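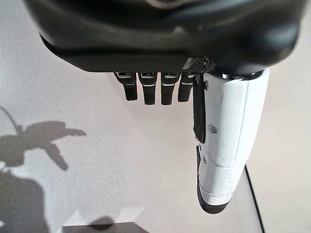

Four black fingers, pale surface. Photo: Beryl Sowerby

How to get a musty smell out of towels

1. Wash them on hot with one cup of white vinegar. Leave out the detergent and the softener.
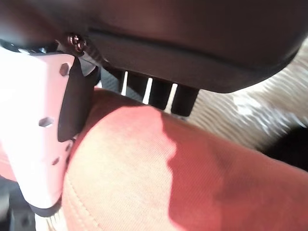 Old softener builds up in the loops and holds the smell, so heavy towels may need a second round.

2. Run them again with half a cup of baking soda.

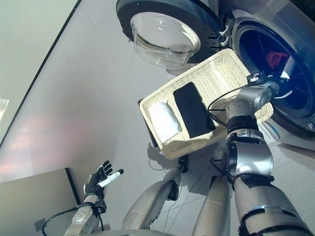 Keep the load small. I do 5 bath towels at most, and they rinse better that way.

3. Shake each towel out hard before drying.
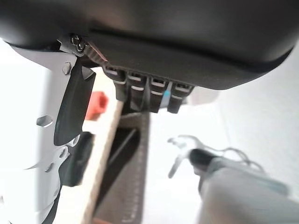
4. Dry them all the way through, then let them cool before you fold them.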